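From: Riku Amano
Date: 22/11/2024
Subject: Re: [vultdale-supper] Soup night numbers

Povilas Bite wrote:
> Do we have enough bowls for 40? And is anybody doing a
> bean soup this year, or is it all chicken again?

Hi Povilas and all,

I've got 33 bowls in my garage, so if Tihomir brings the ones from his place we're fine. And yes to beans! I'm making my aunt's white bean one (tons of garlic, sorry in advance). 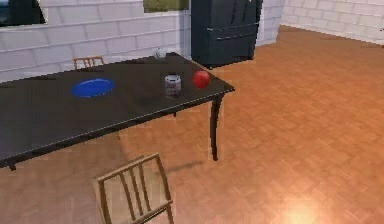 Blue plate on a dark table

Hậu wants to know if the Diline bakery can still do rolls for us. I called twice and got the machine both times, so if you're driving by, would you stick your head in? Last March they let us have day-olds for next to nothing.

Also my big ladle went home with one of you last time. Long handle, bent at the end. I miss it!

Riku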